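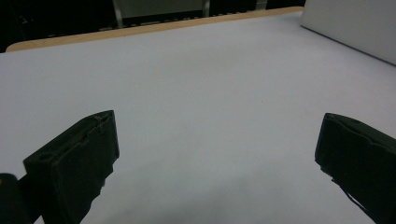

Mitleserinnen und Mitleser gesucht: Wir entziffern ein Kochbuch von 1741

Aufruf der Schreibwerkstatt Cledell, Haus Vistard
Veröffentlicht am 28.06.2026

"Nimb ein guten Theil Krebs, sied sie ab und stoß sie mit sambt denen Schalen." So geht es los, und dann folgen zwei Zeilen, über die wir uns einen ganzen Abend lang gestritten haben. Heißt es "reib" oder "treib"? Kommt da Butter dran oder Brot? Und wer hat eigentlich mit anderer Tinte "zu viel Muscat!" an den Rand geschrieben?

Wenn Sie bei solchen Fragen unruhig auf dem Stuhl hin und her rutschen, dann möchten wir Sie kennenlernen!

Die Schreibwerkstatt Cledell hat eine handgeschriebene Rezeptsammlung aus dem Jahr 1741 anvertraut bekommen. Das Buch stammt aus einem Nachlass, es ist kleiner, als man denkt (es passt gut in eine Manteltasche, und so abgegriffen, wie der Einband ist, hat es da vermutlich auch oft gesteckt), und es ist von vorne bis hinten vollgeschrieben. Mindestens zwei Hände waren am Werk, vielleicht drei. Es gibt Suppen, Pasteten, eingemachte Quitten, ein Mittel gegen Husten und eines gegen Motten, dazwischen eine halbe Seite mit Schulden, die durchgestrichen sind. Gelesen hat das alles seit sehr langer Zeit niemand mehr im Zusammenhang. Das wollen wir ändern, und zwar gemeinsam mit Ihnen.

Worum es geht

Ab Oktober treffen wir uns an 13 Abenden und übertragen das Buch Seite für Seite in heutige Schrift. Jede Gruppe bekommt einen eigenen Abschnitt, liest ihn, tippt ihn ab und gibt ihn dann an eine andere Gruppe zur Kontrolle weiter. Am Schluss soll eine vollständige Abschrift stehen, mit Zeilenzählung, Wortliste und Anmerkungen, die wir frei zugänglich machen. Alle, die mitgelesen haben, werden darin namentlich genannt, sofern sie das möchten.

Und ja, es wird auch gekocht! Sobald ein Rezept sicher gelesen ist, darf es ausprobiert werden. Die Küche im Erdgeschoss heißt bei uns Bandara, nach dem alten Schriftzug über der Tür, und sie hat einen großen Herd und genug Töpfe. Noemí Ibarra hat sich im Frühjahr schon an die Mandelsuppe gewagt, mit viel Mut bei den Mengen, denn im Buch steht bloß "so viel als recht ist". Sie war köstlich. Die Leberpastete danach war es nicht, aber wir wissen jetzt immerhin, dass "ein Seidlein" weniger ist, als wir angenommen hatten.

Wen wir suchen

Wir haben 16 Plätze. Vorkenntnisse im Lesen alter Schriften sind willkommen, aber keine Bedingung. Wer Kurrent noch nie gesehen hat, bekommt vorweg zwei Übungsabende, an denen wir mit gedruckten Alphabeten und gut lesbaren Briefen beginnen. Nach dem ersten Abend kann man meistens ein "e" von einem "n" unterscheiden, nach dem zweiten zweifelt man wieder daran, und irgendwann im Herbst klappt es dann plötzlich.

Besonders freuen wir uns über Leute, die etwas Eigenes mitbringen: Köchinnen, Apotheker, Gärtnerinnen, Menschen mit Dialekt im Ohr. Gerade der Dialekt ist Gold wert. Das Wort "Weixeln" hat uns zwei Wochen gekostet, bis eine Besucherin es einmal laut vorlas und "Na, Weichseln halt, Sauerkirschen!" rief. Lateinkenntnisse helfen bei den Arzneien. Geduld hilft überall.

Sie sollten an den meisten Abenden dabei sein können. Dass einmal etwas dazwischenkommt, ist klar, nur wird es für die eigene Gruppe mühsam, wenn jemand den halben Winter fehlt.

Wie ein Abend abläuft

Wir beginnen um halb sieben und hören um neun auf. Zuerst liest jede Gruppe laut vor, was sie beim letzten Mal geschafft hat, auch die Stellen mit Lücken, denn oft fällt am Nachbartisch jemandem das fehlende Wort ein. Danach wird in Ruhe gearbeitet. Gegen acht gibt es Tee, und zwar ausdrücklich in der Küche und mit gewaschenen Händen hinterher.

Getippt wird in unserem Erfassungsprogramm Tukia. Das hat Duyên Lục für die Werkstatt eingerichtet, und es ist erfreulich schlicht: links die Aufnahme der Seite, rechts das Textfeld, unsichere Buchstaben kommen in eckige Klammern. Wer lieber mit dem Bleistift auf Papier arbeitet, darf das gern tun, es findet sich immer jemand, der überträgt. Eigene Laptops können Sie mitbringen, einige Leihgeräte sind vorhanden. 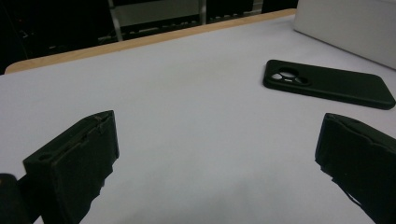

Am Original selbst arbeiten wir nur an ausgewählten Abenden, immer in kleiner Runde und unter Anleitung von Hằng Tạ, die gelernte Buchbinderin ist und dem Einband schon einmal das Leben gerettet hat. An diesen Abenden geht es vor allem um Dinge, die man auf einer Aufnahme schlecht erkennt: Rasuren, durchgeschlagene Tinte, Abdrücke von Blättern, die zwischen den Seiten lagen. Der Tisch ist dafür glatt und weiß abgedeckt, nur am Rand schaut noch die helle Holzkante hervor, und auf diese Fläche kommt außer dem Buch, seinen Keilen und einer Lupe bitte gar nichts. Keine Kugelschreiber, keine Handcreme, keine Kekse. Baumwollhandschuhe brauchen Sie nicht, saubere trockene Finger haben mehr Gefühl beim Umblättern.

Was Sie bei uns bekommen

Geld können wir leider nicht zahlen, die Teilnahme ist dafür kostenlos. Lesehilfen, Kopien und Tee stellt die Werkstatt. Für die Kochproben legen wir die Zutaten zusammen, das waren bisher meistens ein paar Euro pro Person (bei den Krebsen wird es wohl etwas mehr, wir verhandeln noch mit der Fischhandlung).

Was Sie außerdem mitnehmen, ist eine Fähigkeit, die man lange behält. Wer einmal durch unser Buch gekommen ist, kann danach die Briefe der Urgroßeltern lesen, die Rückseiten alter Fotografien, den Kaufvertrag vom Hof. Bringen Sie solche Stücke ruhig mit! Am Ende jedes Abends nehmen wir uns eine Viertelstunde für Familienfunde, und da sind schon ganz wunderbare Sachen aufgetaucht, unter anderem ein Liebesbrief, der zur Hälfte aus Wetterbericht besteht.

Ort und Zugang

Haus Vistard, Leseraum im ersten Stock. Es gibt einen Aufzug, der Eingang dazu liegt auf der Hofseite. Fahrräder bitte ebenfalls in den Hof. Der Leseraum hat helle Tischlampen, und für alle, die kleine Schrift anstrengend finden, drucken wir die Seiten gern stark vergrößert aus. Sagen Sie uns einfach vorher Bescheid, welche Größe angenehm ist.

So melden Sie sich an

Schreiben Sie uns ein paar Zeilen, per Mail oder per Post, an Valeriano Vidal, Schreibwerkstatt Cledell im Haus Vistard. Ein Lebenslauf ist nicht nötig. Uns interessiert:

- ob und was Sie schon an alten Schriften gelesen haben
- was Sie an dem Kochbuch reizt
- ob Sie lieber tippen, vorlesen, nachschlagen oder kochen
- ob Sie zu den Übungsabenden kommen möchten

Handgeschriebene Anmeldungen sind sehr gern gesehen, auch schwer lesbare. Wir sind in Übung.

Falls sich mehr Leute melden, als wir Plätze haben, stellen wir die Gruppen so zusammen, dass Geübte und Neulinge nebeneinander sitzen. Alle anderen kommen auf eine Warteliste und werden in jedem Fall zu den Kochproben eingeladen. Eine Antwort bekommen Sie spätestens im September, zusammen mit den genauen Terminen und einer Probeseite zum Einlesen. Es ist die mit den Quitten, sie ist freundlich geschrieben und hat nur einen einzigen richtig gemeinen Fleck.

Fragen vorab beantwortet Valeriano Vidal auch telefonisch, am besten am Vormittag.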